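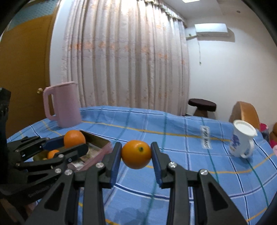
Sorting soft citrus on a domestic table: student project report

Flunesside, October

1. Background

The project was set by the produce handling module at Flunesside. The task was to find out how much small oranges and similar fruit are marked when they are sorted by size on an ordinary household table, and whether the container they go into makes a difference. Commercial grading lines were outside the scope. The interest was in small sellers and home packers who work with a tray, a table and whatever else stands in the kitchen.

Fruit was supplied by Gyamfi, a grower's shop that sells unwaxed citrus by the crate. The printed paper used for lining came from Prorurel. All sorting was carried out in the same room to keep the light and temperature as even as possible.

2. Materials

Fruit: 36 pieces per run, mixed sizes, orange skin, stem spot present. Fruit with broken skin was taken out before the run and replaced from the crate.

Container: an open rectangular tray. In half of the runs the base was lined with a single sheet of printed paper. In the other half it was left bare.

Water: kept in pitchers with handles and used only for rinsing skins before inspection. Rinsing was done away from the tray, as damp paper tears when fruit is turned on it.

Scale: kitchen type, maximum load 2,000 g, reading to 2 g.

3. Method

Each fruit was held at its sides, away from the stem spot, and lifted clear of the table before being moved. Dragging was not allowed. The hold had to be firm enough to stop the fruit turning but no firmer. In the first trials the fruit was held from above, across the stem, and this was dropped because the stem end is the weakest part of the skin and pressed fruit leaked there first.

Small fruit was placed in the tray before large fruit. The order matters more than expected. Large fruit put down first rolls to the lowest corner and small fruit then has to be pushed in beside it. Where two pieces were in hand at the same time, the larger was set down first and the smaller held until the tray had stopped moving.

Any item that was not orange, such as unripe green fruit, was kept at one end of the tray and weighed separately. It was not included in the marking count.

After each run the tray was left for two hours. Fruit was then rinsed, dried with a cloth and checked under a desk lamp. A mark was counted if it could be felt with a fingertip. Colour changes alone were noted but not counted.

4. Results

Lined trays gave fewer marks than bare trays in every run but one. In that run the paper had folded under itself and the fruit rested on the ridge. The marks lay in a line that matched the fold.

Small fruit was marked less often than large fruit. This held for both kinds of tray. The likely cause is weight, as the skins were of similar thickness where they were cut and measured.

The sheet weight of the lining, given by the supplier as 200 grams per square metre, was at the heavy end of what can be bent into a corner by hand. A lighter sheet was tried once and slid about when the tray was lifted. It was not used again.

Holding position had a clear effect. Fruit held at the sides showed no felt marks at the points of contact. Fruit held across the stem in the first trials did, and those trials are left out of the totals.

5. Sources of error

The fingertip test depends on the person. Elsa Rønning checked all fruit in the lined runs and most of the fruit in the bare runs, but the last bare run was checked by a second student and the result is slightly higher than the others. It should be repeated.

The table was not level. A folded card was placed under one leg after the second run. The earlier runs were kept, as both tray types had been used by then.

Crates from Gyamfi arrived on different mornings and the fruit was not equally ripe. No attempt was made to correct for this.

6. Further work

A deeper tray from Festby has been ordered, and the lined runs will be repeated in it with the paper taped at the corners. A run with two layers of fruit is also planned, with a second sheet between the layers.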